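About Lellmont

Lellmont is a small company which makes hand-held grippers for people who teach robots. We started in September with one product, the Makemari, and it is still the product we know best.

The idea is easy to explain. A robot arm is expensive and it must stay in one place. The Makemari has the same two fingers as our arm gripper, but a person holds it in the hand and does the task. The camera on the tool records what the fingers do. Later this recording is used to teach the arm. Our customers are mostly university groups and small firms that want to try an idea before they buy a full cell.

The tool weighs 900 grams with the camera. The fingers open to 100 millimetres, so most bottles, cups and boxes from a kitchen will fit. The fingers are fixed with screws and you can change them yourself. If you want another shape, send us a drawing and we will tell you if we can make it.

We also offer a recording service, called Leite. You write to us what the task is, for example to pick up a bottle and put it in a tray, and our people do it for you many times, with different objects and in normal rooms. Kristaps Lūse leads this part. He prefers normal rooms to a studio, with sofas and cables and whatever light there is, and our customers have asked us to keep it so.

The fingers and the handles are made by Oľga Hrnčiar in our workshop in Keltumley. She also does the repairs. A repair takes usually one week, and we lend you another tool for this time if we have one free. Anong Rattanakul answers the letters and the telephone. She will say it to you openly if the Makemari is wrong for your task. It is not good for very thin things like paper, and it should not be used with hot liquids.

The basic kit is 240 euro without the camera. Schools can borrow one kit for a term and pay only the postage.

If you are near, you are welcome to visit and try the tool on our table. Please write first, as the workshop is small and the door is often locked when we work with the machines.

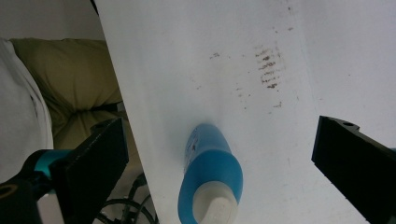
Justinas Mets

I do many of the bottle recordings myself. A bottle that lies on its side, with the fingers one on each side of it, is the first task I give to every new person who records with us.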